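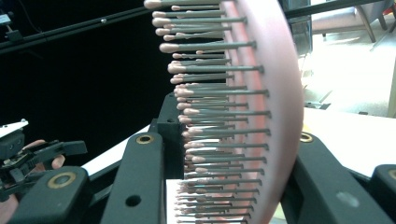 Pink brush in the fingers, bristle side to the left. August.

Back at the bench after lunch, and I am still not convinced by the new finger schedule. Gaetano wants the bolts on the gripper fingers checked every 600 grips. I asked where the 600 came from and he said it was in the Trummer sheet. I have the Trummer sheet. It says "regularly." So somebody picked a number and now it lives on a label stuck to the drawer.

I did it his way anyway so he can't say I didn't. Fingers off, faces wiped, fingers on again, each bolt snugged up with the short key and then given the small extra nudge he likes. Is the nudge doing anything? I doubt it. Last month I skipped it on one pair and left it on the other, and both pairs came back to me in the same state. He says one month proves nothing. Fair enough, but neither does his drawer label.

One finger has a gray scuff on it. I rubbed it with my thumb and then with a cloth and decided to leave it alone. Gaetano would swap the whole finger. We have three spares and the last order from Plostska took 12 days, so I'm not putting a new part on over a mark. Wrote it in the log as "scuff, leave."

Then the brush. I keep going back to it for checking the grip after a rebuild, because it is awkward in a way the test blocks never are. The blocks are square and hard and make any gripper look good. With the brush you get a smooth curved back on one side and a mass of pins on the other, and if the fingers don't close evenly you find out fast. The Sonance people sent a foam cylinder that is supposed to do the same job. It doesn't. I have told them so twice and got a very cheerful reply both times.

Gaetano thinks we should move the whole routine over to the Trultar software, which would remind us when a check is due and draw a nice graph of how far the jaws travel. I can already hear when a jaw is dragging. A graph would tell me the day after. He'll get his way in the end, he usually does, and I'll be the one typing in the numbers.

Still to do: the housing bolts on the second gripper, which I have not touched. The threads on that one worry me more than any scuff, and the schedule doesn't mention them at all. Ask Gaetano why. Order more of the short keys, the one I have is rounding off. Put the brush back on the shelf when finished so it doesn't walk off again.

Contact | Copyright, all entries by the author | Back to top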